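**Unit 4: Care and Preparation of Butcher-Block Work Surfaces**

Instructor: Amedeo Ferri
Required for all students enrolled in Workshop Practice, Sarnano campus

These notes accompany the second lecture of the unit. Students are expected to have read them before the practical session in August and to bring a printed copy to the bench.

## 4.1 Construction

A butcher-block surface is assembled from strips of solid wood glued side by side. In edge-grain construction the strips run the length of the table with their edges facing upward. In end-grain construction short pieces stand upright, and the exposed ends form a checkered surface. All tables in the Kulis room are treated as edge-grain for the purposes of this course, and students should work along the strips during sanding and oiling.

Wood takes up moisture from the air and gives it back. Most of the resulting movement is across the grain. A top fastened rigidly to its base may therefore cup or split along a glue line. Slotted brackets or figure-eight fasteners are used to allow for this movement. Students will examine both types of fastener during the practical.

## 4.2 Inspection before treatment

Before any finish is applied, the surface is to be inspected under a low side light. Record the following on the inspection sheet:

- open or darkened glue lines
- raised grain, particularly near the long edges
- dents, burns, and rings left by containers
- residue from tape or adhesive

Dents in which the fibers are compressed but unbroken can often be raised with a damp cloth and a warm iron. Dents with torn fibers cannot, and should be sanded or filled. An open glue line is reported to the instructor and is not filled by students.

## 4.3 Sanding

Begin with 100 grit unless the inspection sheet calls for something coarser. Sand with the grain in long, overlapping passes. Do not concentrate on a single mark, as this produces a hollow that will show once the oil is applied.

Vacuum the surface between grits and wipe it with a barely damp cloth. The cloth raises the loose fibers, and the next pass removes them. Allow the wood to dry fully before continuing. Round the edges lightly by hand; a sharp edge chips easily and holds little finish.

## 4.4 Oiling

Apply 2 coats of the oil issued by the storeroom. Pour a small amount onto a lint-free cloth and spread it along the strips. Leave it for the period stated on the container, then remove all excess. Oil left standing on the surface becomes sticky and collects dust.

**Safety.** Cloths used with drying oils can heat up and ignite without a flame. They must be laid flat outdoors to dry or placed in the lidded metal container filled with water. They must never be folded or left in a general waste bin.

## 4.5 Routine care

Wipe the surface at the end of each session with a cloth that has been wrung out well. Water is not to be left standing on the wood. Equipment with hard feet is to be lifted when it is moved, and heavy items should not be dragged across the strips.

The Bortolotti room follows the same procedure, with one addition: its tables are re-oiled at the start of each term. Students assigned there should sign the record sheet kept by the door. Completed inspection sheets are due at the close of the practical session and count toward the unit grade.

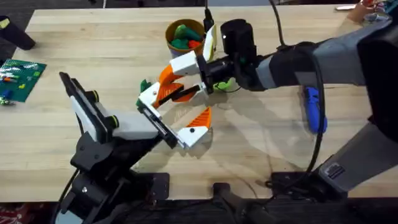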